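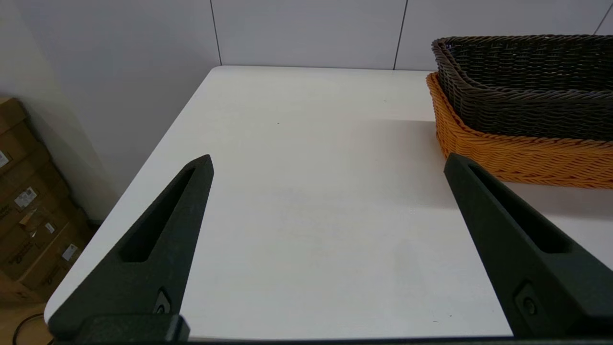 Woven baskets on a white table.

How Is a Basket Woven?

A basket looks like one solid thing, but it is made of many long strands. Some strands are stiff and stay put. Weavers call these the stakes. The others bend easily and go over one stake, under the next, over the one after that. This is called plain weave.

Look at the bottom of a basket and you may see a crisscross pattern. The small gaps let air through. That is handy for bread or fruit, which can go bad faster in a closed box.
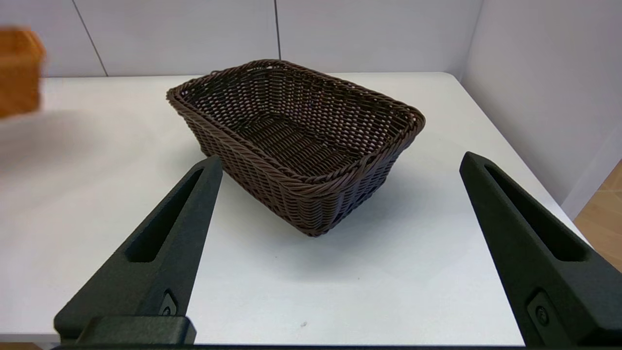 What Are the Strands Made Of?

Wicker is the name for the way of weaving, and many materials can be used. Willow and rattan are plants. Willow is often cut in December, when the leaves are gone, and then soaked so it will bend. Some strands are plastic made to look like rattan. They don't need soaking.

Tip a basket up toward the light and the pattern is easy to see. The holes show up as bright little shapes between the strands. 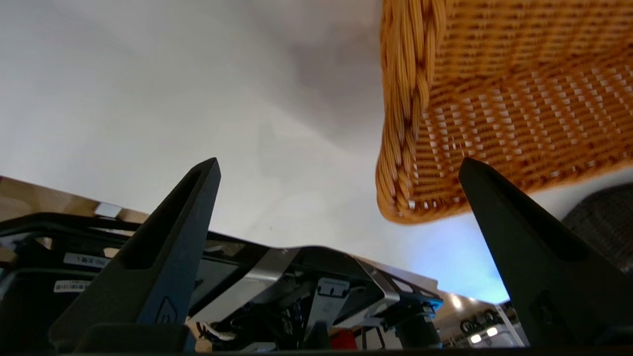 The top edge is called the rim. It gets pulled and bumped the most, so it is made thicker than the sides. Weavers may twist or braid several strands together there – a bit like braiding hair. A twist of strands is much harder to snap than one strand alone.
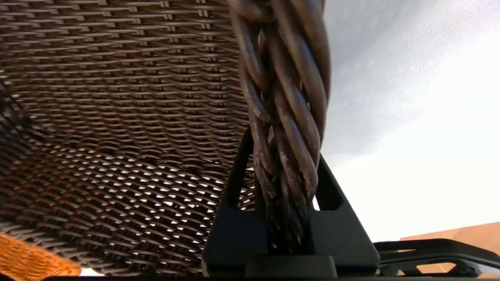
Tam wrote to us: My basket has one strand poking out. Can I cut it off? Ask a grown-up to help you tuck it back under the next strand first. If it is too short to tuck, they can trim the end.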